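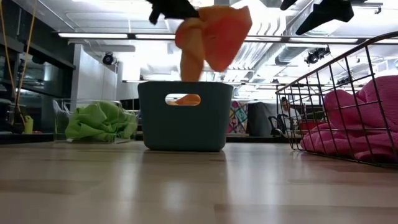
*Figure 1. Cloth sorting task, Salia station: orange cloth held over the teal bin, green and pink cloths in the neighboring containers.*

**Progress report, February — Soft goods handling by teleoperation**
Prepared by Yamuna Joseph for the Vullus program office

**Status**

Collection for the cloth sorting task is under way on the two-arm station. The target for this phase is 700 accepted demonstrations. We have 200. Setup and operator training took longer than planned, and the rate should rise now that both are finished.

**Task definition**

Each episode assigns one cloth to one container. The three containers were chosen to differ in wall type: clear plastic, opaque plastic and open wire mesh. An episode is accepted when the cloth is fully inside the rim and the gripper has released and withdrawn. The operator drives both arms by remote control and may regrasp once. Episodes with a second regrasp are kept in a separate set and do not count toward the target.

**Observations**

- Long cloths twist when held by one corner. The lower end enters the bin as a narrow strand while the upper part stays spread, so the operator has to lower slowly and let the fabric fold. Fast release leaves an edge over the rim.
- Knitted cloth catches on the mesh basket. Operators now approach from higher up and open the fingers only after the cloth has settled.
- The clear bin gives weak edges under the ceiling lights, and reflections on the tabletop add to the problem. Human operators cope well. The first trained policy does not, and most of its placement errors are at this bin.
- Mean episode length fell from 14 seconds to 11 over the period, mainly through shorter approach moves.

**Changes to plan**

The hand-guided sessions proposed under Jiang are on hold. Guiding the arms by hand gave smooth paths but put the operator's forearm in the camera view, and the affected recordings could not be used for training. Teleoperation through the Ultar controller remains the main method.

**Next period**

1. Complete the remaining demonstrations with container positions varied between episodes.
2. Retrain the policy and report results by container.
3. Test a diffuser on the lights nearest the table — parts are on order, cost within the current budget.

No additional funds are requested.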